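I need to get something off my chest about the border permit talks

Aug 7, 2024

So the foreign minister of Tirorel went on the radio again, and my phone didn't stop buzzing for most of the morning. I live on the Kesteveck side, four streets from the crossing at Pap, and everybody I know over here has an opinion about the permit deal. Mine has been changing every couple of weeks since March, so let me try to set it down while it's holding still.

If you don't live near the river you may have missed all this. People in Pap have crossed to work, shop, see the dentist and visit their mothers on nothing more than a resident's card for as long as I've been an adult. You wave it, the guard nods, you drive on. The old agreement covering those cards runs out at the end of the year, and the two governments have now spent 170 days failing to write a new one. Our side wants the cards to carry on as they are, with a better computer check behind them. Their side wants a permit that lasts 90 days at a time, costs 85 dollars, and has to be renewed in person at the office in Zotden, which is a two-hour drive if the pass is clear.

Now, I'm supposed to be furious with Tirorel, and I was, for a good long while. I wrote a letter to our member and everything (three pages, I got carried away). But then I sat down one evening and read the proposal itself, the whole boring thing with the annexes, and I came away annoyed with a lot more people than I started with.

Take the security part. Our papers keep telling us that the other side invented this to punish us for the fishing business two years ago. Maybe there's some of that in it! I wouldn't put it past them. But the text points out that our resident's cards have no expiration date, and they're right. I dug mine out of my wallet and I look about nineteen in it. My late uncle's is still in a kitchen drawer and as far as any machine at the crossing knows, he's welcome in Tirorel any time. If I were a minister over there I'd want that fixed too, and I'd be pretty tired of hearing that asking for it was an insult.

What I can't stomach is the Zotden part. Whoever came up with that has never had a job where you punch in. Up to 2,000 of us cross on a working morning, by the proposal's own estimate, and a lot of those folks are cleaning rooms or stocking shelves or looking after somebody's dad. You're asking them to give up a day's pay four times a year, plus gas, plus the fee, to stand in line and show the same face they showed last time. Put a desk at the crossing! There's an old customs building right there with the lights on all night and one fellow in it doing the crossword.

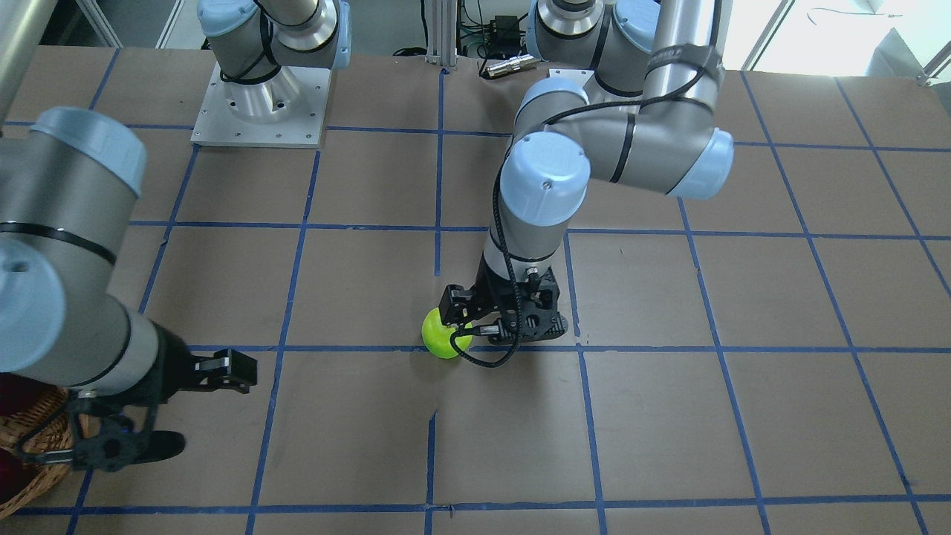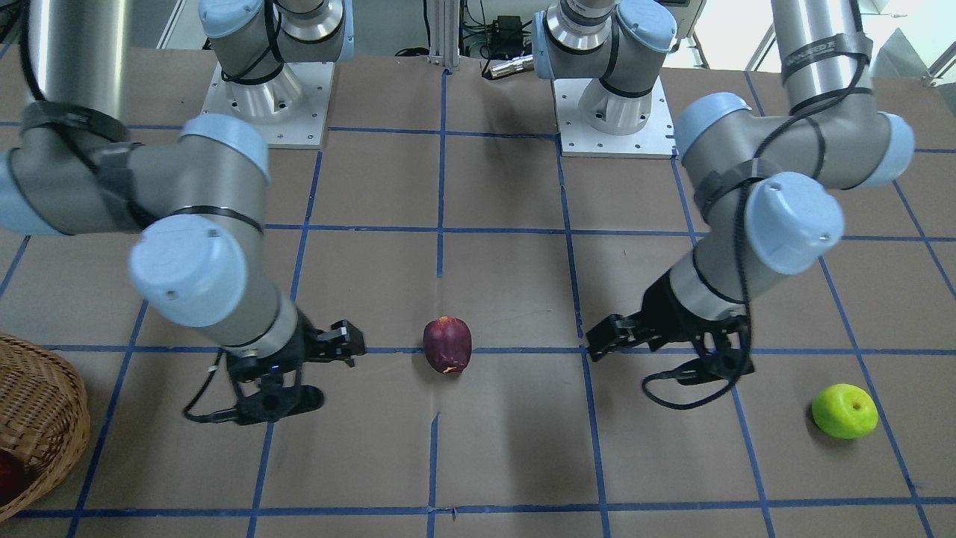

Photos: Fletcher Maihi

And here's where I get grumpy with our own government, because the customs building idea was on the table in the spring. It's in the published minutes. Tirorel's people said they'd consider it if we paid half the staffing, and our delegation said that paying anything at all would be "accepting the principle of the permit," and that was the end of that. I read that page twice. We'd rather send a night-shift nurse over a mountain four times a year than be seen to accept a principle. I bet if you asked the nurse she'd accept the principle before you finished the sentence.

I know what the answer to that is, I've had it from my brother-in-law at some volume. He says once you agree to pay for a thing you never stop paying, and that the fee will be double in five years, and that a country that lets its neighbor decide who goes to work in the morning isn't much of a country. I don't think he's being silly. Small places do get pushed around, and Kesteveck has been pushed around plenty. The rail timetable was settled over our heads and so was the dam. If you've watched that happen a few times you get a bit stiff in the neck, and I feel it too.

But stiff necks are for when you have somewhere else to look. The cards run out whether we're proud or not. If there's no deal on the first of January then every one of those people is an ordinary foreign visitor, with a passport and a stamp and no right to work at all, and I haven't heard one person on our side explain what happens to their paychecks after that. The minister was asked point blank at the town hall in Pap and she talked for a good while about respect. Respect is nice - I'd like some too - but the lady in front of me wanted to know whether she could sign her lease.

The radio business makes it worse, by the way. I'd like both ministers to stay off the air for a month. Every time ours says the talks are in the final stretch, theirs goes on the next day to say we aren't serious, and then ours has to say something back, and the poor staff who really do the work have to spend their next meeting calming everybody down. I used to sit in on contract talks at the cannery (the workers' side, way down at the end of the table, mostly pouring coffee) and we had one rule, which was that whoever talked to the paper bought lunch for both sides. You'd be amazed how quiet people got.

What would I sign? I'd give them the expiration date, gladly, and new photos, and the computer check. I'd let them call it a permit if the word makes them happy. I'd make it last two years. I'd pay our half of a desk in the customs building and I'd haggle like crazy over the fee, especially for anyone who's crossing to look after family. Then I'd put in a line that says neither side can change the price without the other one agreeing, and my brother-in-law can have that framed.

I don't think that's giving in. Some of you will, and I've already seen a few of the words you use for people like me, so save yourselves the typing. If you've got a better idea for the desk, though, I do want to hear it. The next round is set for the end of the month, and public comments stay open until the day before. The form is long and it kept eating my second paragraph, so write yours somewhere else first and paste it in.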